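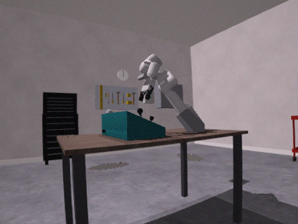

Robot arm over a teal box on a wooden table.

Search this forum Enter keywords Go

Which branch is the source of the Jin?

60 comments 3 shares

contourinterval
I am redrawing a small-scale map of the Prevudska plateau and need a defensible headwater for the Jin. The older sheets put the source at the outlet of Lake Prasard. The newer ones start the river at a spring on the north side of the plateau, at 2462 meters, and label the Prasard stream as a tributary. The two join a short distance above the gorge.

I ran flow accumulation on the 60-meter Cidden elevation grid with a threshold of 3000 cells and got a third answer. The longest flow path goes through Lake Prasard and out the far side, up an inlet stream that neither sheet names. Which one should carry the name?

thalweg_b
Depends on the definition you adopt, and you should write it in the map notes whichever way you go. The usual candidates are the point farthest upstream along the channel, the branch with the greatest mean discharge, the branch with the largest drainage area, and local usage. They disagree on plenty of rivers.

For the Jin I would use length. That takes you through the lake and up the unnamed inlet.

gravelbar
I disagree. Length is the least stable of those measures. Digitize the same stream at a larger scale and it gets longer, because you pick up bends that the small-scale line cut across. A meandering branch gains more than a straight one. The inlet above Prasard crosses a flat meadow and winds a lot, while the north branch is steep and nearly straight. You could reverse the ranking by changing the scale.

Drainage area hardly moves with scale. Use that.

thalweg_b
Area is stable on steep ground. The meadow is not steep. The divide on the west side is a low swell in glacial till, and a vertical error of a few meters in the grid will shift it a long way horizontally. I would not call that stable either.

contourinterval
Both points noted. The map is small-scale, so I can hold the scale fixed for every branch and compare like with like. The divide worries me more.
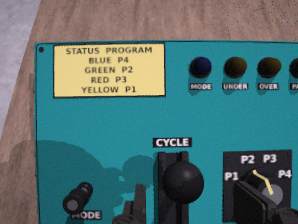

What does the 3000-cell threshold mean on the ground?

It is the minimum area that must drain through a cell before the software draws a stream there. On a 60-meter grid each cell covers 3,600 square meters, so 3000 cells comes to 10.8 square kilometers. Any channel with less land above it is left out of the stream layer, even if it carries water all year.

gravelbar
That threshold is too high for picking a headwater. You are deleting the upper part of every branch before you compare them. Trace the flow path to the divide with no threshold, or drop it until the drawn heads match the mapped springs.

contourinterval
The longest-path tool ignores the threshold and runs to the divide. I only used the threshold for the drawn lines. I should have said so in the first post.

gravelbar
Then you have the opposite problem. A path to the divide includes bare hillslope where there is no channel at all. It should be cut back to the channel head.

karstwindow
Has anyone considered that the spring at 2462 meters may not be fed by the ground above it? The north side of Prevudska is limestone according to the geological sheet. In limestone the surface divide and the groundwater divide can be in different places. The spring could be draining part of what your grid assigns to the Prasard basin. Surface elevation will never show you that. You need a dye trace.

thalweg_b
True, but a dye trace is a lot to ask for a label on a small-scale map.

karstwindow
I did not say he or she has to run one. I said the drainage area figure for the north branch is a surface figure and should be described that way. The same goes for discharge. If the spring responds slowly to rain and holds its flow into October, it may exceed the lake outlet in late season and fall below it during snowmelt. A single gauging would mislead you.

isobar_annex
Side question about lakes. When the path crosses Prasard, does the tool measure a straight line from inlet to outlet? I have seen it hug the shore.

contourinterval
It depends on how the depression was handled. The lake surface is flat in the grid, so there is no slope to follow and the routine has to impose one.
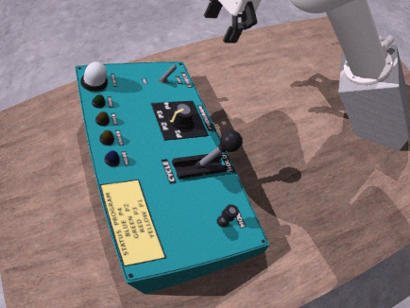

In my run it filled the low spots first and then assigned directions across the flat by distance from the outlet, with a second term pushing flow away from higher ground. That gives a line near the middle of the lake, with some jagged steps where it can only turn in eight directions. The steps add length. A diagonal run is fine, but anything between diagonal and straight comes out too long. I replaced the lake section with a hand-drawn centerline and the inlet branch is still the longest, although the margin got smaller.

isobar_annex
Thanks. I was using an older routine that sends parallel lines across flats, so that explains mine.

gravelbar
The margin is the part I would like to see. If it is smaller than the difference you get by digitizing twice, the ranking means nothing.

contourinterval
I digitized both branches again from the larger-scale sheet. The order holds. The inlet branch gained more than the north branch, as you predicted, so in this case the change of scale widened the gap.

gravelbar
Fine for length, then. I still would not move the name. The people who live along the north branch call it the Jin, and the newer sheets agree with them. A flow path is a measurement and a name is a record of use. You can print the name on the north branch and report the length to the farthest point. Plenty of rivers have a published length that includes a tributary with another name.

thalweg_b
I can live with that, provided the note says which path the length refers to. My objection was always to tables that list a length and a source that do not belong together.

karstwindow
And call the spring a spring. The newer sheet uses the symbol for a stream head.

contourinterval
Going with this: name on the north branch, source symbol changed to a spring with the 2462 elevation, length measured along the Prasard inlet, basin area marked as surface drainage only. The inlet stays unlabeled until I find a name for it in print. If anyone has an old sheet that covers the meadow west of the lake, I would like to know what it calls that stream.

isobar_annex
I have one that covers the west edge of Prevudska. It stops short of the lake, but the till swell is on it, with spot heights. I will check them against the Cidden grid and post the differences in this thread.

60 comments Sort by oldest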